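**December 30, 2025, visit day notes, laundry bench**

Demo slot was 20 minutes per group, as agreed in August. We overran on the first group and kept to time after that. Writing this up while the settings are still on the whiteboard.

Purpose of the day: let the visitors from Puvham see hand-held collection done live on a cloth task, then give anyone who wanted it a turn with the tool. No arm running today. The Cerkell arm stayed parked with power off, as per the visit rules, and questions about it went to Feng-yi Ng at the other bench.

Setup as run:

- Two-finger hand-held gripper, soft pads, one marker per finger
- Front-loading machine, door open, not plumbed, not plugged in
- Black cloth hung behind the machine
- Garments from the Nondum set, small sizes only
- Logging on the Ban laptop, one folder per group

Marker check before the doors opened: fully open, fully closed, half closed on a folded shirt. Both markers read in all three. Opening width from the markers at full close came out slightly above zero, same offset as last week. Left it uncorrected and wrote the offset in the folder header. Whoever processes this should subtract it once, in the loader, and not again in the export script.

Task given to visitors: pick one garment, carry it to the drum opening, release it inside, back the tool out without dragging the garment along. One garment per take. Start and end with the fingers open.
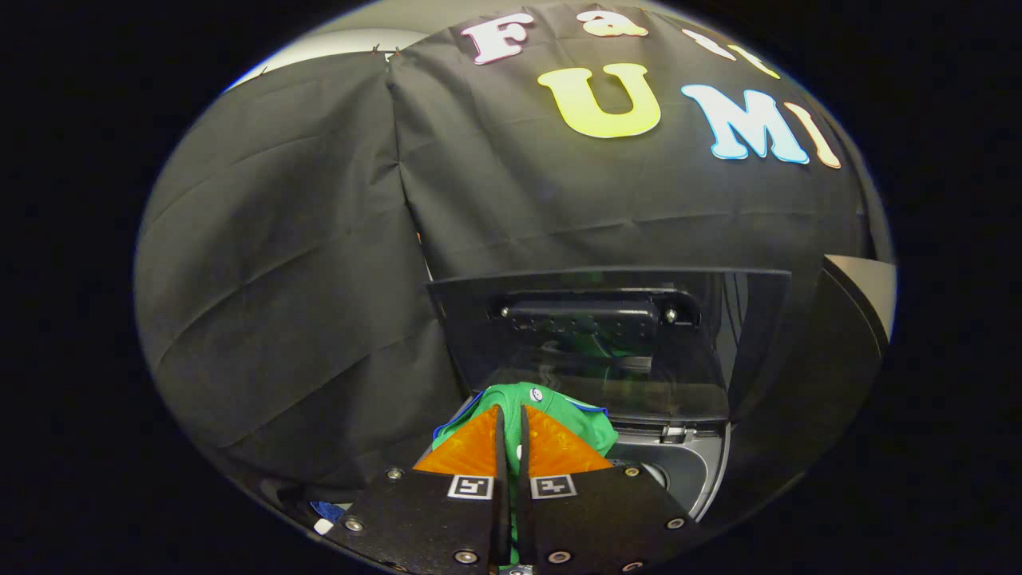 Tally for the day was 100 takes. 66 go in as clean, 33 need a trim at the start or end, and one is thrown out (logging started after the release). The trims are nearly all the same fault: people begin moving before the start tone. I said this at the briefing and it made little difference. Next time put the tone through the room speaker. The laptop is too quiet with a group standing around it.

Handling observations, in no useful order:

1. First-timers squeeze too hard. The pads give, the fingers go past where they need to be, and the width signal sits flat at the bottom for the whole carry. Usable, but it tells the policy nothing about grip.
2. Picking by a sleeve or hem leaves a long tail that hangs in front of the markers. Picking near the middle of a folded garment is better. I started handing garments over folded after the first group, so the folders are not strictly comparable. Noted in the header.
3. Release is the weak part. Cloth clings to one pad and comes back out with the tool. Visitors fix this with a small shake. Decide whether we keep the shake in the data. My vote is to keep it and label it.
4. Tall operators come at the drum from above and catch the upper lip of the opening. Two of the trims are this. A lower stance fixes it but nobody holds it for a whole session.

Questions asked more than once:

- Why no arm? Answered that collection does not need one, and that the arm replays the motion afterward. Two people from Puvham wanted the mount drawing. Told them to email Feng-yi.
- Does the garment color matter? Said we have not tested it separately, which is true. Dark garments against the dark cloth are probably the case to look at first.
- Do the pads wear? Yes. The current pair is due for a swap. I did not give a figure because the log has gaps.

Problems: tracking dropped once, third group, when somebody leaned across the bench to look into the drum. It recovered without a restart, so I let the take finish. It is among the clean ones for now. Check the trajectory for a jump before accepting it. Also, the group two folder has the wrong operator height in the header. The paper sheet is right.

To do:

- [ ] Trim the 33, same rule for all of them: cut to first frame of motion minus half a second
- [ ] Inspect the group three dropout
- [ ] Swap pads, then repeat the width check and record the new offset
- [ ] Add a "shake at release" label to the Ban schema
- [ ] Return the Nondum garments to the bin, folded
- [ ] Ask Feng-yi if the mount drawing can go out as is or needs the old hole pattern removed

Tool is back in its case, screws checked with the small driver. One on the right finger took a quarter turn.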